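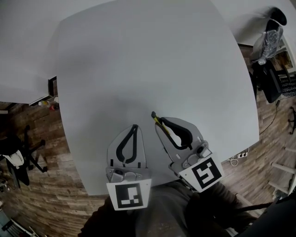
Game Day at Home: Tips for the Kitchen and the Living Room

Friday, December 6, 2019
By Chenxi Li

Sunday's game kicks off at noon, which in our house means lunch, snacks and part of dinner all come out of the same kitchen between the first quarter and the postgame show. These are the things we do every week of the season.

The night before

Make the chili on Saturday. It thickens overnight and only needs a slow reheat on the stove. If it has set up too much, stir in a little broth, a splash at a time. Cool it in shallow containers before it goes in the fridge. A full stockpot stays warm in the middle for hours.

Cut the celery and carrots and stand them in cold water in a jar. Drain them right before serving and pat them with a towel, or the dip gets watery.

Put drinks in the fridge Saturday evening. If you forget, a bucket with half ice, half water and a handful of salt will chill cans in 15 minutes. Ice alone is much slower.

Wings in the oven

Dry the wings with paper towels. Toss them with baking powder and salt, using one tablespoon of baking powder for every three pounds. Check that the can says baking powder and not baking soda. Set them on a rack over a foil-lined sheet pan and bake at 425 degrees until the skin is brown and crisp, turning once. The thickest part should read at least 165 degrees.

Sauce half and leave half plain. Sauced wings go soft by halftime, so hold some back and toss them when people get up for seconds.

Keeping food hot

A slow cooker on warm will hold chili or queso through overtime. Stir queso every 25 minutes or so and scrape down the sides. Don't use the warm setting to heat anything from cold.

Chips go in two bowls, one at each end of the room. People stop reaching across each other and there is less to sweep up.

Stains on jerseys

Check the care tag first. For wing sauce or chili on a polyester jersey:

Scrape off what you can with a spoon.
Rinse from the back of the fabric with cold water.
Work in a drop of dish soap and leave it 15 minutes.
Turn the jersey inside out and wash cold on gentle.
Hang to dry.

Keep it out of the dryer until the stain is gone. Heat sets it, and it can crack printed numbers as well. Skip fabric softener too.

Beer on the carpet wants blotting – lots of it, with a white towel. Follow with a little dish soap in cool water, then plain water, then blot again.

The TV and the room

Close the blinds on the side that gets the early afternoon sun before people sit down. Wipe the screen with a dry microfiber cloth while the set is off, and keep glass cleaner away from it.

If you stream the game, restart the box in the morning and let it finish any updates. Phone score alerts run ahead of most streams, so turn them off if you don't want the touchdown spoiled.

After the final whistle

Soak the wing pan right away. Hot water, dish soap and a spoonful of baking soda, and it can sit until Monday morning. Leftover chili freezes well in flat bags – label them with the date.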